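FOR IMMEDIATE RELEASE

29 November 2022

Hekent Tableware brings back the plate people kept asking for, in the colors they kept asking for, at a size that fits the cupboard

PLULTHORPE – Hekent Tableware today announced the return of its Guimarães dinner plate, a plain round plate that the company discontinued in September of last year and has been hearing about ever since.

The Guimarães goes back on sale this week through the Hekent website and at the factory shop on Gurport Road. It will come in blue, pale green and white. It will not come in Desert Whisper, the color that replaced all three of them last year and that customers described, in the letters the company is still opening, as "beige."

"We did a lot of research before we dropped the old plate," said Maiara Pacheco, managing director of Hekent Tableware. "We had a consultant. We had a wall covered in sticky notes. Every note said people wanted their dinnerware to tell a story. Then we took the plate away and found out people wanted to put potatoes on it."

The replacement line, sold under the name Hekent Gather, had an uneven rim, a slightly off-center well and a diameter chosen by the same consultant. It was handsome in the catalog. It also failed to fit into most kitchen cupboards with the door closed, a fact that came to the company's attention when the first customers tried to close the door. Gather bowls and mugs will stay in the range, where they have sold respectably and hurt no one.

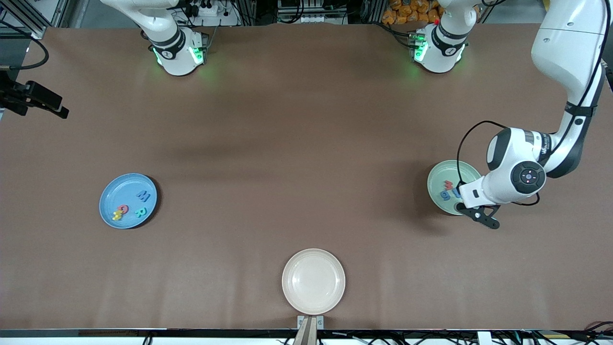

The new Guimarães is the old Guimarães with 2 changes. The foot ring on the underside has been ground smoother, so that a stack can be pulled out of a cupboard without the noise of a small train braking. The glaze on the blue plate has been adjusted to match the blue that customers remember, which was a little deeper than the blue the company used to make. Hekent tested both on longtime owners and they picked the wrong one with great confidence. The company has decided to agree with them.

"I have been making this plate for most of my working life and I was told last year that it lacked a point of view," said Dirceu Leite, head of production. "It's a plate. It looks up. I'm glad to have it back."

Leite kept the original molds during the Gather period, despite a written instruction to clear the shelf they were on. Management has since thanked him for the oversight. The shelf has been given a label.

The plates will be sold singly, in any mix of colors, for people replacing the one that got broken. This was the most common request in the mail. Hekent had previously offered the Guimarães only in boxed sets, on the theory that households break their dinnerware in matching groups. Boxed sets will remain available as wedding presents, and buyers may choose the colors in the box for no extra charge.

New plates can be stacked and used with the old ones. The company confirmed this after receiving a number of anxious calls, several from people who had bought spares at yard sales at prices the sales department found educational. Anyone who bought a Gather dinner plate directly from Hekent and would prefer a Guimarães may exchange it at the factory shop until the returned plates fill the back room. A receipt is helpful. A plate is required.

The Guimarães is safe for the dishwasher and the microwave. It should not go under the broiler, although the company knows that it does.

To mark the return, the factory shop will hold an open morning on its first Saturday back in business with the plate. Coffee will be served, and the first 100 visitors will receive a free white side plate. Visitors may tour the glazing room in groups of 20, provided they wear closed shoes and resist touching anything on the drying racks. There will be no speeches. Pacheco had prepared one, and it has been shortened to a sign on the door giving the opening hours.

About Hekent Tableware

Hekent Tableware makes plates, bowls and mugs for everyday use in Plulthorpe. It employs 60 people, most of whom could have told you about the cupboard doors. The company sells through its own website, its factory shop and a number of independent kitchen stores. Its current range includes Guimarães dinner and side plates, Gather bowls and mugs, and a gravy boat that has never been redesigned and, following recent events, will not be.

Media contact

Press Office, Hekent Tableware, Gurport Road, Plulthorpe. Sample plates are available to reviewers on request. Please say which color. We will not choose for you again.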